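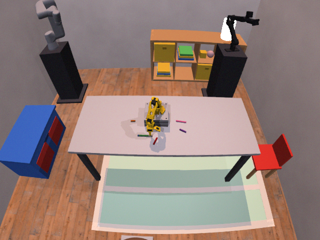

Introduction to Colour, Handout 2
Pigments and binders
2020-09-10

Every drawing material has two main parts. The pigment is a fine powder which gives the colour. The binder holds the grains together and fixes them to the paper. In wax crayons the binder is wax, in watercolour it is gum arabic, and in oil paint it is a drying oil such as linseed.

A pigment does not dissolve in its binder. A dye does dissolve, and this is the difference students mix up most often in the May test.

Lightfastness
Some colours become pale in daylight. Earth pigments (ochre, umber) are very stable. Many bright pinks and purples are weaker, so please keep your test sheets in a closed folder.

Paper
For wax we use the 300 gsm paper from Crabtree. It has a light tooth, that means a rough surface which takes the wax from the stick. Smooth paper takes less.

Task for next week
Make a strip of five colours, first with light pressure and then with strong pressure. Cover one half of the strip with black card and leave it at a south window. Write the date on the back.

Reading: Tirnon reader, page 121. Bring your strips to the Voststead room.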